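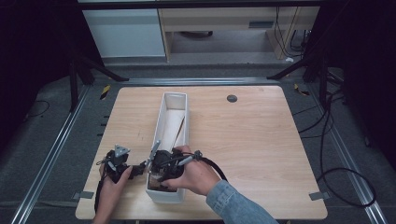 Pince droite : mors qui revient de travers

kurup_atelier
Salut, poste 7 chez nous, paire de pinces à main noires. La droite plonge dans le bac blanc tout en long et le doigt gris prend du jeu dès qu'on va chercher une pièce près du bord. J'ai resserré la vis du mors, pareil le lendemain. La gauche RAS. Une idée ?

ondance67
Jeu dans le doigt ou dans la glissière ? pas la même chose du tout. Bouge le doigt à la main, pince éteinte.

kurup_atelier
glissière je dirais. ça claque un peu en fin de course

Revathi Lobo
Regarde le câble avant de démonter. Sur la nôtre il faisait une boucle trop courte côté droit, ça tirait sur le corps à chaque descente. On a donné du mou, plus rien depuis avril.

widen_b
Mouais. Un câble qui tire ça décale la main, ça ne fait pas claquer une glissière. Démonte, nettoie, graisse fine, remonte. Une demi heure.

Revathi Lobo
Chez nous c'était le câble, je dis juste ce que j'ai vu. Et ça coûte rien de vérifier

widen_b
Ok mais s'il roule avec une glissière sèche il va la flinguer. J'en ai changé une à 523 cycles, neuve !!

ondance67
523 c'est un défaut de montage ça, pas de l'usure

Ilango Devadiga
Pensez aussi à la plaque de repérage, la grise triangulaire avec les petits trous. Si vous démontez le corps faut la remettre exactement pareil, sinon recalage complet. J'ai perdu un après-midi là-dessus. Un coup de feutre avant de dévisser et c'est bon.

kurup_atelier
Bon, câble d'abord. C'est vrai que ça traîne pas mal par terre à droite, un vrai paquet de noeuds. Je range, je refais la boucle et j'ouvre demain matin si ça claque encore. Graisse laquelle ?

widen_b
celle de la notice, une noisette. Pas de spray surtout

ondance67
Et revérifie que la table a pas bougé, les bouts de scotch gris aux coins ça tient pas des masses

kurup_atelier
Ouverte finalement. Copeaux de bois dans la glissière. Nettoyé graissé, 70 prises sans claquement. Boucle rallongée aussi donc je sais pas lequel des deux

widen_b
La glissière.

Revathi Lobo
ou les deux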